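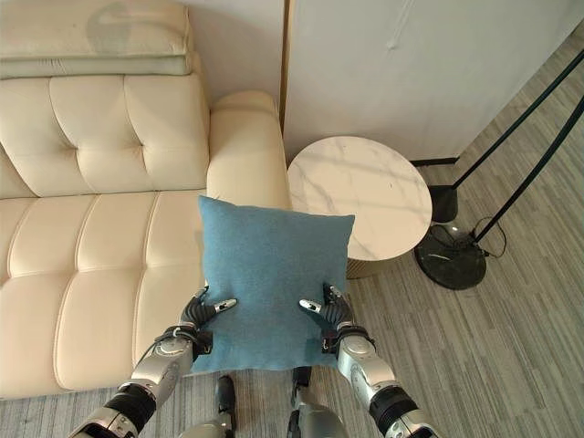

Week five of Soft Furnishings for Beginners is given over to filling, by which I mean everything that goes inside a cover and decides how it will feel, how it will wear and whether you'll still be fond of it next winter. We spent the first four weeks on cloth and seams, and I know a few of you have been itching to get to the stuffing! A good filling shows itself at the corners before it shows anywhere else. On the pale blue square cushion the corners are slightly rounded and softly puffed and the edges have a gentle curve to them, and that's the sort of outline I'd like you to aim for in your own piece, whatever colour you've chosen. Don't fret about a faint crease or two near a corner, as there's one on that cushion as well, up at the top left, and I think it looks all the better for it.

Choosing what goes inside

Feather is lovely to sink into and goes back into shape with a good shake, but it does need a closely woven inner case or you'll be picking quills out of your jumper for weeks. Always make the inner case from proper downproof cotton, and rub the wrong side with a little beeswax if you want to be doubly careful.

Polyester fibre is what most of you will use this term. It washes well, it doesn't cost the earth and it's kind to people who sneeze. Its one bad habit is clumping. Tease every handful apart with your fingers before it goes in – yes, every handful, even when the kettle has just boiled and everybody else has gone to get a biscuit.

Wool is my own favourite, and I'm afraid I do go on about it. It's warm, springy and rather heavy, and it settles over the first few months, so fill more firmly than you think you should. The loose wool in the store cupboard comes from Brorkum and is already washed and carded. Please weigh out what you need and write it in the book.

Foam is for seats and window benches. We come to it in week seven, when we'll cut it with the long knife and wrap it in wadding, so leave the blocks alone until then, please.

Getting the size right

An inner pad should be a little larger than its cover. For a scatter cushion I add 5 cm to each side, so a 45 cm cover takes a 50 cm pad. People always look doubtful when I say this, and then they try a pad of the same size as the cover and find they've made something with empty corners, like a pillowcase on a hot night.

Corners are also a matter of cutting. If you cut a perfect square and fill it, the corners stick out in sharp little points which we used to call dog ears. To soften them, mark a point halfway along each side, then draw a very shallow line from there to a spot 1 cm inside the corner. Trim along the line, and round the tip off as you sew.

Filling the pad

Leave a gap of 15 cm in one side, wide enough for your whole hand. Start with the two far corners and push small tufts right into them. Work back towards the gap, keeping the middle a touch fuller than the sides. Now and again put the pad down, press it flat with both palms and feel for lumps. Fill the near corners last, pin the gap and close it with ladder stitch, using doubled thread.

For knitted or felted covers, go a bit easier with the filling. These cloths stretch, and a hard-packed pad will pull the seams out of line.

Before next time

Please finish your inner pad and bring your cover with the zip tacked in. If you'd like the 100% cotton ticking from Clutitz, put your name on the list by the door before the tea break. The pattern sheet is number 277 in the grey folder – take one, and do put the folder back!

Last updated: July
Reading time: 5 minutes
Contact the course office | © Zisis Evening Workshops | Back to top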